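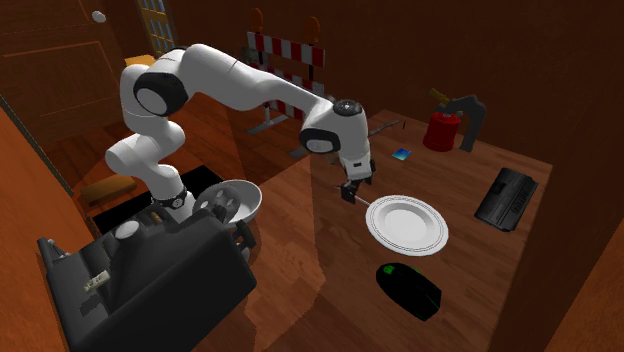 I started Boninstead Supper School because I was tired of hearing friends say they couldn't cook. They could! They just needed somebody next to them the first few times. We still teach that way, at one long table, and everyone eats what they made before going home. Most of our first-nighters want to make something that looks restaurant-ready, and I always say give me a plain white plate with a thin gray band near the rim and I'll make lentils look good on it. Then we chop onions for a while.

We're on Boateng Street, two doors up from the shoe repair place (park behind, the front fills up by five).

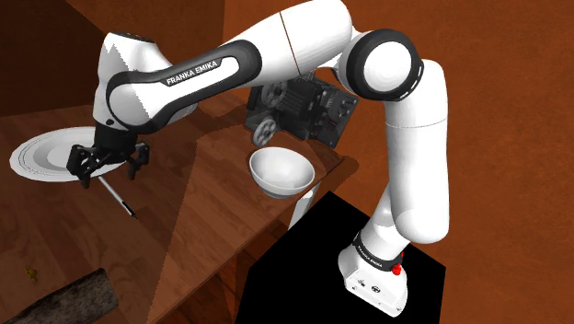
What we teach

Weeknight dinners, mostly. Soups, flatbreads, a roast chicken, beans done four ways. Menaka Selvanayagam runs the rice and curry nights, which sell out first, and Torben Brinkmann does bread on Saturdays. A single class is $40 and that covers all your food. I added a knife class in April and it's been full ever since - bring your own knife if you love it, or use one of ours.

No grades, no certificates. You do get the recipes, and my phone number for when the sauce splits.

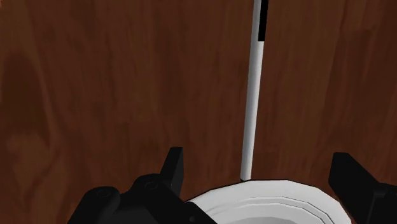 Hala Farouk told us she came for one soup class and now makes dinner for her whole family on Sundays, though her flatbread still comes out shaped like Ohio.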